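Pads on home-built gripper fingers tearing along the lower edge

Posted by Craig McIver, Mon 14 October
Tags: gripper, end effector, adhesives, wear

I have a two-finger gripper that I use hand-held for now, with a camera on it. It will go on an arm once the fingers are settled. The mechanism is sound. The finger pads are the problem.

Each finger is a block with a sloped top face and a flat inner face. The inner face carries a pad of black rubbery sheet, glued on. I do not know the grade of the sheet. It was an offcut from the bin at Andstead, the shared workshop where I do most of the work. The pads were fitted flush with the lower edge of the finger and trimmed in place with a knife.

They held for a while, then began to fray along the lower edge, left finger first. The right has since followed. The flaps now stick out past the finger into the gap.

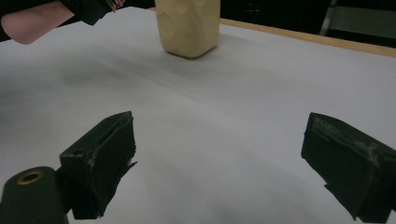

Left and right pads, jaws open. Note the lower edges.

The scuffing on the right finger is older and I am not concerned about it. The brass insert in the mount on the left side is also fine and has not moved.

Test procedure, for what it is worth: I cover the bench with white paper, put one item in the middle, approach low over the table, close, lift, lower, open. One set is 200 of these cycles. I do not squeeze harder than needed to lift the item.

Items used so far are a block of modelling clay, a square cup and a few small parts that stand in the cup. The clay block weighs 364 g and is the heaviest.
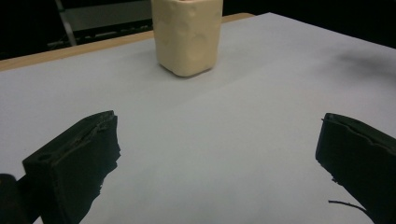

The clay takes a dent wherever it is handled, and I reshape it by hand between sets, so the contact area is never quite the same twice. I had assumed this would be kind to the pads. The tearing got worse during the clay sets all the same. Clay residue does end up on the pad face, and I have been wiping it off with a damp cloth.

With the cup there is a different fault. The flap on the left finger gets to the item before the pad does, and the cup turns slightly as the jaws close. It still lifts, but the pose at lift is not the pose I aimed for, and that will matter when nobody is holding the thing and correcting by eye. 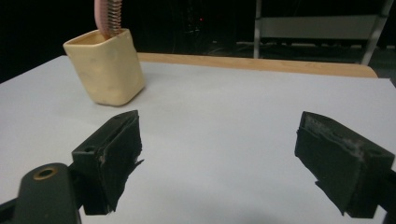
What I have tried

1. Superglue under the flaps. Went brittle and the sheet split beside the glue line.
2. Trimming the flaps back. The cleaned edge frayed again within one set.
3. Double-sided tape in place of glue. The whole pad crept downwards.

What I would like to know

Is this a glue fault, a material fault or a geometry fault? I can remake the pads in an evening. Remaking the fingers is a bigger job and I would want a good reason to do it. The closing force is set in a Predix controller I have had since January, and I can turn it down if that helps.

3 replies

Jaruwan Onsri
Accepted by the poster

Geometry first, material second. The glue is a minor part of it.

A pad that finishes flush with the lower edge of the finger has its weakest part exactly where the finger meets the table. You approach low. Each time the finger touches the paper, or drags on it while the jaws close, the cut edge of the sheet takes the load sideways. A knife-cut edge has small nicks in it, and each nick is the start of a tear. The clay sets are probably worse for a dull reason: for a heavy, soft item people go in lower and hold longer.

Turning down the force will not cure this. The force acts across the pad, and the damage is along its edge.

Things to change, in the order I would do them:

Stop the pad 2 mm short of the lower edge. The bare finger then takes any contact with the table. You lose very little gripping area.

If you can bear to rework the fingers, cut a shallow step so that the pad sits in a pocket with a lip below it. Make the pocket less deep than the sheet is thick, or the lip will touch the item before the pad does. If the finger has the thickness for it, wrap the sheet under the lower edge and fix it on the underside instead. Do one or the other. The wrapped version is the easier of the two but it does still wear on the underside.

Cut the pads off the finger, on a flat board, with a new blade and one pass per side. Round the corners. Trimming in place is where most of the nicks come from.

Replace the sheet. An unknown offcut could be a foam with a skin on it, and those come apart in just the ragged way you show once the skin is broken. Solid silicone or polyurethane sheet in the softer grades is cheap. I use 1.5 mm polyurethane on mine and change it when it goes shiny.

Glue: a flexible contact adhesive, thin coat on both faces, left to go tacky before you press them together. I have had good results with Plivier on polyurethane. It does not hold silicone, and very little does. If you go for silicone, buy it with the adhesive backing already on.

On the residue, a damp cloth will not shift modelling clay if it is the oily sort. Try washing-up liquid, rinse, and let the pad dry before the next set. Do not use white spirit on rubber.

The cup turning on closing should go away with the flap. If it does not, check that the two pads are the same thickness and that both fingers reach the centre line together.

Gilani

Had the same thing. I just put heat-shrink over each finger and shrank it down. Lasted ages and costs next to nothing. A bit slippery on smooth stuff.

Comment by Craig McIver: Did it pull tight over the sloped face? Mine are wedge-shaped at the top and I would expect it to ride up.

Comment by Gilani: Mine were straight so can't say. Maybe a dab of glue at the back.

Craig McIver

Reporting back. I took the no-rework route: 1.5 mm polyurethane, cut on a board, corners rounded, set 2 mm up from the lower edge, Plivier on both faces, clamped overnight. I left the closing force alone.

Two full sets on the clay and one on the cup. No fraying on the left pad. On the right pad one corner had lifted by cycle 71 of the second clay set. I had missed a patch of old superglue under it. Scraped back to a clean surface, reglued, and it has stayed down since.

The cup no longer turns on closing. I have drawn up the fingers with the pocket and will cut them when I next have the machine to myself. Pocket depth 1 mm, lip 2 mm.

Comment by Jaruwan Onsri: 1 mm is fine for that sheet. Put a small radius on the inside corners of the pocket or the pad will not seat.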